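How a robot learns a job from a person

A robot arm does not know what a plate is for. If it has to lift one out of a sink, a person must either write down every movement in code or show the robot what to do. Showing is often quicker. Engineers call each showing a demonstration.

There are two common ways to give one.

By hand. The person takes hold of the arm and moves it. The motors are set to go slack, so the arm bends easily. Sensors in each joint measure its angle all the way through the move, and the computer saves the numbers.

By remote control. The person stands back and holds a controller, or moves a small copy of the arm. The robot copies the movement. This is called teleoperation. "Tele" comes from a Greek word meaning "far off", although the operator may be sitting in the same room.

Teleoperation also works when the robot and the kitchen exist only inside a computer. The computer draws the room and works out how things slide, tip and fall. A dropped plate costs nothing, and the room can be put back as it was by pressing a key.

The Draltik sink task, drawn by computer 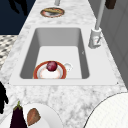
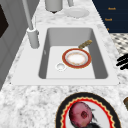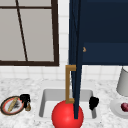
Words by Aled Lougher for the Zoltden Young Engineers pages
June 14, 2025

The Draltik task sounds simple: take what is in the sink and put it on the counter. A person at the controls has to make many small choices to do it. Where should the fingers grip a plate? If there is fruit on the plate, should the fruit go first? How high must the arm lift before it clears the rim of the sink?

The operator does not type in any answers. They are all inside the movement. While the operator works, the computer stores two things side by side: what the cameras see and what the arm is told to do next. One complete try, from start to finish, is called an episode.

One episode is not enough. If the robot has only ever seen a plate on the left, it may reach left when the plate is on the right. So the food and dishes are changed between episodes, and the cameras can be set in different places. Our team recorded 2415 episodes with 6 operators, using a program called Foma to save them.

Next comes training. A second program, Parri, looks through the episodes for patterns that link the camera view to the next movement. Then the robot tries the task without a person at the controls. In our first test it finished 31 tries out of 98. We looked at the failed tries, recorded more demonstrations of the difficult parts and trained it again.

Words to know

Demonstration: one showing of a task by a person.
Episode: the saved record of one try.
Gripper: the part of a robot that holds things.
Simulation: a place and its objects worked out by a computer.
Teleoperation: moving a robot by remote control.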